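17 April 2025

I slept badly again and got up before the alarm. The apartment was too warm already, so I opened both windows in the big room and took the fan out of the closet. It needed a wash. I did the front part with a damp cloth and put it on the table, and from there it blows nicely toward the chair where I read.

Sławomir Piątek wrote that he comes on Saturday week with the two boys, and he asked if I still have the stacking cups. I have them. They were in a box marked Drament, under the winter curtains, together with 17 puzzle pieces from a puzzle I do not own anymore. The younger boy likes to build towers, and my sister's children liked it too, in the years when we all lived in Sterholm.

Before lunch I changed the tablecloth. The gray one has a stain from beet soup which did not go out at 80 degrees, so I put on the white one with flowers. I think it makes the room lighter – my mother would say it is a cloth for guests only, but I have decided to use it on normal days too. Then the cups came on the table, the teal one and the blue, the orange and the purple, and of course three of them were soon lying on their sides near the fan.
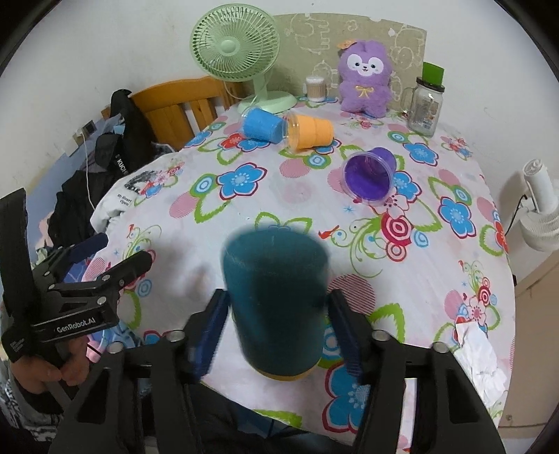 Things to do before the visit

Find the smaller lid for the soup pot. Ask the neighbor for the folding bed. Buy more cotton swabs and a bag of flour. The flour at Malard is cheaper, but they close early now, and the last time I stood in front of the door with my bag like a fool.

In the afternoon I walked to the post office and back, more than 50 minutes with the waiting. There was a letter from Dizon about the washing machine. They want to send a man in September! I will call them tomorrow.

For dinner I had potatoes and the rest of the fish. At 8 it was finally cooler and I closed one window. The cloth stays on the table tonight, I am too tired to fold it.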